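Can a machine tidy up yet? Notes from Trenside
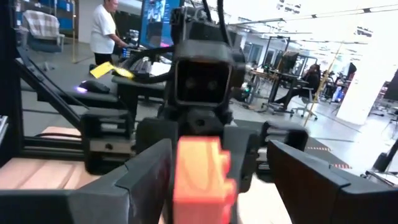 Short one this month, running late as usual. Went over to Trenside in January 2025 to see how the two-armed setups are getting on with chores. Answer: slowly. Nkechi Afolabi's lot have been at toy bricks for 6 weeks, mostly picking up and passing from one gripper to the other. Sounds like nothing. Try writing down how you do it.

Passing is the hard bit, Nkechi says. One side lets go early, brick's on the table. Lets go late, they tug. Best run so far is 30 handovers without a drop, then 4 drops in a row and no one sure why.

Laundry? Not yet. Socks maybe. Somtochukwu Ibrahim reckons packing small parts on a shop floor will come well before anyone's kitchen gets done, becuase the parts are all the same and the kitchen never is. I'd go along with that. My own kitchen would finish off any robot in about 6 minutes.

The Astville people are trying dishes next, plastic ones only. Will report back in April if they'll have me. Anyone who has seen a machine fold a fitted sheet, write in, I dont believe you but write in.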